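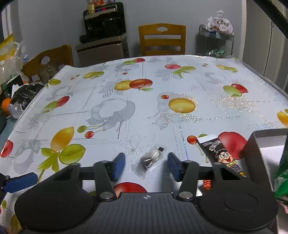 The Drolla should never have been called a vest at all, Carleen Paewai has argued, as the early pattern was a belt with shoulder straps and only later took on the shape the name suggests. Most writers on police equipment have kept the common term, and it is used in this article.

Drolla vest

The Drolla vest is a load-bearing vest worn over the uniform shirt by general duties police officers. It carries the items that were once worn on a leather duty belt, among them handcuffs, radio, torch, baton and first aid pouch. The holster is normally left on the belt or moved to a drop panel at the hip. The vest was first issued in the Dotemau police district and was later taken up by the neighbouring district of Simley. It gives no ballistic protection of its own, though it can be worn over a soft armour panel.

Background

Officers in Dotemau had worn a leather belt with fixed keepers for many years. As more equipment was added, the belt became heavy and crowded, and officers with a small waist often had no room to place pouches clear of the spine. Complaints of lower back and hip pain were common, especially among those who spent most of a shift seated in a patrol car. A staff survey organised by Beverley Wihongi found that many officers took off the belt whenever they were at a desk, a practice at odds with standing orders of the time.

A first attempt to deal with the problem used a wider nylon belt. It spread the weight better but was hot to wear and did not free any space. The district then asked for designs that would move part of the load to the shoulders.

Design

The design accepted for trial was drawn up by Arnout Baert and made by the firm of Aravena. It consisted of a padded belt and two broad straps joined by a cross-piece at the back. In the second pattern the straps were replaced by front and rear panels of navy blue nylon, closed at the front by a heavy zip and at the sides by laces under a flap. This is the pattern usually meant by the name.

The main features are:
Front panels with rows of webbing for pouches
A radio pocket at the left or right shoulder
A drag handle at the back of the collar
A name tab and rank slide at chest height
An inner pocket for a notebook

The placement of pouches is left partly to the wearer. Handcuffs and the first aid pouch must be where either hand can reach them, and nothing may be fixed where it would catch the draw from the holster. The baton was at first carried upright on the chest, but this was found to strike the chin when the wearer bent forward, and it was moved to the side panel.

The vest is made in 16 sizes, including separate cuts for women. The first pattern came in only 3, and poor fit was the most frequent ground on which it was returned to stores.

Trial and adoption

The trial was held with 22 officers drawn from two stations and ran through the colder months, ending in June. Those taking part wore the vest on ordinary patrol and filled in a short form at the end of each shift. Most favoured it over the belt for comfort, while views on warmth were divided. Rangi Ashby, in a review of the trial, noted that it had taken place without any hot weather, and recommended that a mesh lining be fitted before general issue. The lining was added to the second pattern.

Simley adopted the vest after Dotemau, with a lighter grey fabric and a different shoulder pocket to suit its own radios. The two versions are otherwise the same and their pouches can be exchanged.

Care and inspection

Each vest is inspected by a supervisor before it is issued and again at set times while in use. The zip, the drag handle stitching and the webbing are checked for wear. Vests are washed by hand in cool water with the pouches removed, and are dried flat. A vest with a damaged drag handle is withdrawn and is not repaired.

Reception

The vest has been generally well received by officers, and has been less popular with some members of the public. Clem Sheehan wrote that it gave local police a military look which did not suit a country district. Supporters replied that the equipment carried had not changed, only its position on the body. Dotemau later agreed that officers attending school visits and civic ceremonies could wear the older belt, and this remains the rule in both districts.

See also
Duty belt
Police uniform
Soft body armour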